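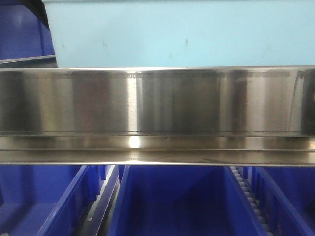 Section 4. Looking After the Stainless Steel on Your Dudeck Range

Stainless steel is a forgiving material, but it does like a little attention, and a few easy habits will keep your Dudeck looking good for many years. Please read this section all the way through before you start, even if you have cleaned a good many stoves in your time, as one or two of the steps may be different from what you're used to.

Everyday cleaning

1. Turn all the burners and the oven off and let the range cool for at least 15 minutes. If you have been baking, give it longer.

2. Mix a few drops of ordinary dish soap into a bowl of warm water. There's really no need for anything stronger on most days.

3. Wring out a soft cloth well and wipe along the grain of the brushed surfaces. On brushed steel the grain shows up as very fine lines, and you may need to tilt your head toward the light to find them.

4. Wipe again with clean water, then dry right away with a second cloth. Drops left to dry on their own will leave spots, especially if you have hard water at home.

Note: Bright steel picks up light and dark bands from whatever is across the kitchen from it. These move when you move, so do check from a second spot before you scrub at one!

Baked-on food

5. Lay a warm, damp cloth over the spot and go have your coffee. Most spills will lift by the time you come back.

6. For anything stubborn, make a paste of baking soda and water, spread it on with your fingers, and rub gently along the grain. Rinse and dry as in step 4.

CAUTION: Never use steel wool, scouring powder, or chlorine bleach on any steel part. Never spray cleaner straight onto the control knobs. Put it on the cloth first.

Scratches

Fine scratches tend to soften with years of wiping, and many of our customers grow rather fond of them. Please don't try to sand out a deep one yourself. Trim pieces can be ordered separately, and Fitriani Purba at our parts desk will be glad to help you find the right one. Have your model number handy when you call; you'll find it on the plate inside the storage drawer, on the left.

Go on to Section 5 for care of the oven racks.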